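The Zirville Notices

Sunday, January 28, 2018

To all residents of Gökçe House:

The management wishes to inform residents that the river will be moved on the first of March. Residents with windows facing the present river are advised to take leave of it before that date. The new river will run behind the bakery and will be of equal width.

Claims for lost reflections may be submitted at the front office. The fee is 14 crowns. Claims for sounds, including those of ducks, barges and rain on open water, can't be accepted at this time.

To the resident of Apartment 8:

We acknowledge receipt of your letter of objection, together with its 200 enclosures. The enclosures have been read. The office was moved by the account of your mother crossing the ice in her wedding shoes, and a copy has been placed on file.

We regret that the decision stands. The Virance Bridge has already been turned to face the bakery, and the cost of turning it back can't be justified. In recognition of your long residence, the management is prepared to offer you one bend of the old river, to be delivered in suitable containers.

To the resident of Apartment 8:

Your second letter has been received. The management accepts that a bend can't be kept in containers, and apologizes for the suggestion. We also note your statement that you will remain at your window on the day of removal, and that you will be awake.

No rule forbids this.

To all residents:

The river was moved on the night of the first, as announced. The work took 372 minutes. Residents may have heard a sound like a long sheet being drawn from a bed. Any fish found in stairwells should be handed to the front office before noon. 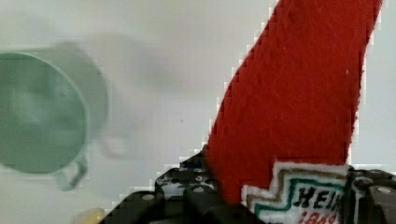

Firdevs Kocabaş wrote back that same evening to say that the river had stopped beneath her window on its way out, and had stayed there long enough for her to tell it everything she had left out of her letters. She did not wish to make a claim. She asked only whether the bakery had a room to let.

To the resident of Apartment 8:

There is a room on the second floor, above the ovens. The window sticks. The office has sent a man to see to it, and the key is at the front desk in your name.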